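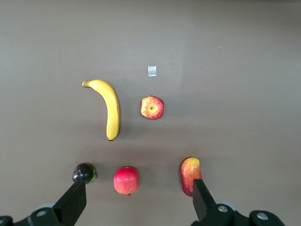

Omolara Wike wrote:

> I have the Birkport hardback of Stemunero in front of me and the page
> order in the eighth chapter doesn't match the single issues. The
> two-page spread of the harbour has moved to after the trial. Is this a
> binding fault in my copy or did they change it on purpose? The
> indicia says second printing. I also can't find the backup strips
> anywhere, though the back cover says "complete".

It is deliberate, or at least it is the same in every copy I have checked, first and second printing. The spread was printed in the single issue across the centre staples, which put it in the middle of the trial. In the hardback the chapter starts on a right-hand page because of the added title page, so every spread after it would fall on the wrong side of the turn. Birkport moved this one to the next even page and left the rest of the chapter alone. The later spreads are fine, as a full-page advert was dropped between them and that puts the count right again.

If you want to read it in the original order, go from page 791 to the spread, then back to 792. The captions on 792 only make sense that way. "As you saw from the water" refers to the spread and has nothing to do with the trial.

On the backup strips: "complete" covers the main serial only. There were 16 backups. The hardback has none of them. The Mendari paperbacks have all but 2, in the back of each volume, reduced to fit and printed in grey where the originals had a flat second colour. The missing ones are the prison strip and the one with no dialogue. I have only seen those in the single issues.

Other differences I have noted between the hardback and the singles:

- Lettering. Lindqvist relettered the first three chapters for the hardback. Sound effects are original, balloons are new. A few balloons are smaller than the old ones and the art behind them has been filled in by another hand. Look at the stairs on the second page of chapter two.
- Colour. The night scenes are darker throughout. I took this for a paper problem at first, but the daylight pages match the singles closely, so it must be in the files.
- The last page. The hardback ends on 808 with the closed door. The single issue had the same drawing with a "next" caption under it, for a series that never came out. The caption has been removed and the panel extended downwards to fill the gap.
- Covers. All present, but without logos, and gathered at the end instead of between chapters.

The second printing corrects the repeated panel in chapter five and one spelling mistake in the contents. I have found no other changes in it, but I haven't compared the last two chapters line by line.

I'd be glad to hear from anyone who has the French edition. It was shot from the original boards, as far as I know, and should settle whether the night scenes were meant to be that dark. I can post my full page table to the list in April, once I have finished the covers. It is plain text, tab separated.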